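Simulated results need a label

By Rui Mota

Last February I was asked to read a test report for a kitchen assistance robot that a care provider in Beltville was thinking of leasing. The report said the robot had completed 1591 trials of putting away and fetching household items. It gave a success rate, a list of the items and a short note on safety stops. On page 16, in a footnote to a table, it said that the trials had been run in simulation.

I have no quarrel with the simulation. I have spent a good part of my working life on this kind of software, first at Gruleck and now on my own account, and I would be nervous about any firm that didn't use it. A robot that has never been tried in a simulated kitchen will do its early learning in a real one, on someone's real crockery. My quarrel is with the footnote. The manager who had to make the decision was a nurse by training. She had read the summary and the table, and she had taken the number to mean trials with a physical machine. She wasn't careless. Most people would read it that way.

My view is that any published figure for a robot's performance should say, in the same sentence as the figure, whether it was obtained in simulation or on hardware. It should be a rule written into purchasing contracts and into whatever standard ends up covering domestic and care robots. We already expect this in other fields. A car's fuel economy figure comes with the name of the test cycle. The energy label on a fridge refers to a defined procedure. Buyers may not know the details, but they know that there is a procedure and where to look it up.

A label alone would be a start. I would ask for a bit more, and none of it is expensive.

The report should state which quantities were varied between trials. If the bowl was placed in a new position each time but the lighting, the friction of the counter and the weight of the bowl stayed the same, then the result is a result about positions. People in the trade know this and often leave it out because it seems obvious to them. It isn't obvious to a purchaser.

The report should also say how contact was modelled. Grasping is where simulators differ most from one another and from the world. Some set-ups attach the object to the hand once the fingers are close enough, and from then on it can't slip. That can be a perfectly sensible choice if you are testing route planning. It is a poor choice if the claim concerns handling, and a reader has no means of telling the two apart unless the author says so.

Then there is the matter of failures. I would like every report to give a breakdown of them. A robot that fails by stopping short of the cupboard and waiting is a nuisance. A robot that fails by sweeping a hot drink off the counter is a hazard, and both go into the same percentage at present. At Hitden, where I did some contract work, the test sheet had a column for what the arm touched on the way, whether or not the task was completed. It was tedious to fill in and it was the most useful column on the sheet.

Finally, some share of the trials should be repeated on hardware, with both results printed side by side. I'd accept a small share. On one project 6 tasks were tested both ways and 2 of them came out much worse on the real arm, both involving thin-walled plastic that bent when it was squeezed. Four good matches and two bad ones told the client more than the overall score had.

Abílio Morais, with whom I have argued about this for years, thinks I am asking for too much. He builds test environments at Rebelo and his objection is a fair one. He says small firms can afford simulation and can't afford a test kitchen, and that if you load the simulated result with warnings and extra paperwork, you hand the market to the big manufacturers. He also says purchasers will see the word "simulated" and throw the report in the bin, however good the work behind it is.

I take the first point seriously. The hardware share could be done at a shared facility, and a college or a provincial lab could run one. A firm might book it for a week. On the second I think he is wrong. Purchasers throw out reports when they feel they have been misled, and once that has happened they throw out the next firm's report as well. The Beltville manager did sign a lease in the end, for a shorter term and with a trial period on site. She told me she would have signed sooner if the first page had said what the footnote said.

There is also the question of who would check. My answer is that the purchaser's contract should give them the right to ask for the recordings and the settings file, and that a firm which can't produce them shouldn't be quoting the figure. Most will never be asked. Knowing that they could be is enough to keep the record-keeping in order.
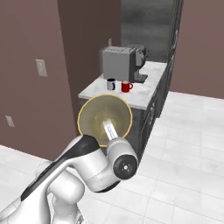
Recordings matter because a pass mark hides a great deal of what went on in a trial. A rule for reporting should require them to be kept for the failed runs and for a sample of the passed ones, and someone other than the developer should look through them. In a simulated kitchen like the one here, with the arm holding a big yellow bowl tipped up on its side and two mugs on the counter in front of the coffee machine, I'd want to know whether those mugs can be knocked over in the simulator or are fixed scenery. I'd ask what the bowl is taken to weigh, and whether the hold on it is allowed to slip. The developer can answer all of that from the settings file in a few minutes, and the answers should go in the report next to the success rate.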